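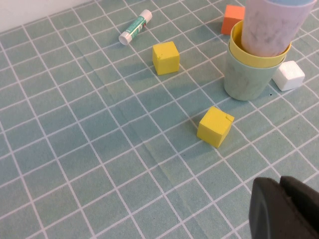
Last changed: Feb 25, 2019

The fault first showed as a stop with no entry in the log. The arm would reach over a cup, start down, and halt somewhere below the rim with the fingers part open. The controller reported the move as complete. Sending the next command did nothing until I cycled the power.

My setup at the Altport flat is small. The arm is run by Joo, my own control script, and the task is tidying: foam cubes, a glue stick and a handful of cups on a gridded cutting mat. Cubes on open mat were never a problem. I ran 100 picks on those alone and had no stops. With cups included, 117 out of 300 runs ended in a halt.

I blamed the gripper first and was wrong. I swapped the finger motor for the spare and got the same result. Then I suspected the wrist camera cable, as it moves a good deal when the arm tilts, and spent an evening re-routing it. That made no difference either.

What I should have looked at was the force limit.
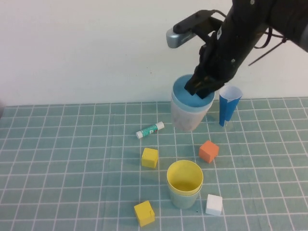

When the fingers go down inside a cup they can touch the wall before they reach the set depth. The contact is light, and with a paper cup it mostly just pushes the cup along. A stiffer one pushes back. The Ullano driver board treats this as a collision and holds the joints, as it should. It then raises a flag on a status line which Joo read once at start-up and never again. The script saw the joints at rest and took that to mean the move had finished.

So the safety stop worked and the reporting did not. I consider that the worse half to get wrong. An arm that is holding on a fault looks the same as one that is waiting for work, and I had twice reached in to straighten a cup while it was in that state, with the power on.

Changes made so far:

Status line read on every cycle, with the code (222 on this board) written to the log.
Any hold now needs a key press before the next move.
Descent speed halved below rim height.
Mains switch moved to the front of the bench.

I have not touched the force limit itself. Raising it would hide the stops and crush the cups. The same version of Joo is on the older arm in Morville, and that one stays unplugged until I have patched it.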